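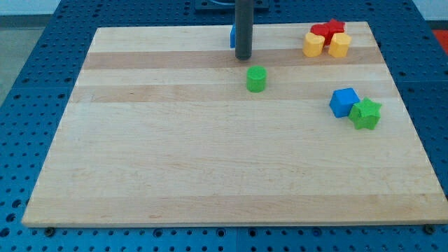 July, evening

First full day of teaching on the Ruver arm and my shoulders know it. Writing this down while I still remember what went wrong, which was plenty.

Got in a bit before eight. The heating in the workshop hadn't come on so I kept my coat on until ten. Spent the first hour on the connection between the hand controller and the arm. Yesterday it had a lag you could feel, where you'd move your hand, wait, and then the gripper would follow. I had it down as a network problem. It was a filter setting left over from the Zuvton demo, smoothing everything to death. Turned it off and the arm went jumpy, so I put it back at a low value and that was fine. Should have looked there first.

The task is sorting blocks by colour on the cutting board. We're using the board because the blue table is full of holes and the smaller pieces used to catch on them when pushed. The maple is flat and gives the gripper something with a bit of grip to it. I like how it looks too, though that's no reason to use it. The grain has light and dark bands and I did wonder if the policy will latch on to them as landmarks. Made a note to turn the board end for end partway through the week and see if anything falls over.

The goal for each run is like goes with like. Red with red, yellow with yellow, and so on, using pushes only, no grasping. I thought pushing would be easier to teach than picking up. It isn't, or not for me. When you pick a thing up you own it. When you push it, it turns away from you, and a star turns differently from a cube, and a cylinder standing on its end wants to go over if you hit it too high. The green cylinder was the worst of the lot. I had to bring the tip down almost to the wood and go slowly, and even then I lost it a few times.

The reds were good. The cube and the star sit against each other and stay put once they're together. The yellow ones have enough flat sides that you can nudge them in a straight line if you get square behind a face. Come at a corner and they walk off sideways. By late morning I could feel when I had a face and when I didn't, which is odd to say when the only thing in my hand is a plastic grip.

The green star gave me trouble whenever it ended up touching the blue cube. To get them apart you have to go in from the side and peel one away, and I kept dragging both. In the end I did a small tap at the edge, lifted, came round and did another. Took three or four taps most times. I kept those runs in. If the arm is going to learn from me it may as well learn the fiddly bit, and a clean run where nothing is stuck together doesn't teach it much.

Lunch was leftover rice at the bench. Read through the Vestergaard notes while I ate. They say to throw out any demonstration with a pause longer than 3 seconds. I can see why, but half of mine have a pause like that, when I'm up above the board deciding what to do next. I don't think the pauses are a fault as such. They're a fault for the training, because the arm will learn to hang there doing nothing. So for the afternoon I made myself decide on the next push before I finished the one before. It was tiring, and it made me a worse pusher for the first half hour, then better.

Tried the other way of teaching as well, with the motors slack and my hand on the arm itself, moving it through the job. It's lovely for feel. You know straight away when the tip has met a block. But my sleeve and forearm were in the camera view the whole time and I could only reach one side of the board without leaning on the table. Did a handful and gave it up. Might be worth it for a task in the air, with no need to see the table.

Total for the day was 566 runs on the counter, most of them single short pushes. The target was 500, so I'm ahead, but I haven't gone through to cull the bad ones. The plan calls for 700 good ones before we train anything. I expect tomorrow gets us there if the controller battery holds. It died twice today. The spare from the Pimow set fits but the cover won't close over it, so it's held on with tape.

One thing I want to remember. Late in the day I caught myself always starting from the right side of the board. I'm right-handed and that side is closest to how I sit, and the blocks had drifted over there as well, which left the whole near half of the wood with nothing on it. An arm trained on today would probably have no idea what to do with a block down there. So tomorrow I scatter them properly between runs, near edge included, and I'll shift the stool across to the left for the morning.

Also need to ask for a lower table or a higher stool. And wipe the board, it's picking up marks.

Home by half six. Soup and toast. My right thumb is still making little pushing movements when I put it down on the arm of the couch. Ran a hot bath and going to bed early. Batteries are on charge in the kitchen - must not leave without them.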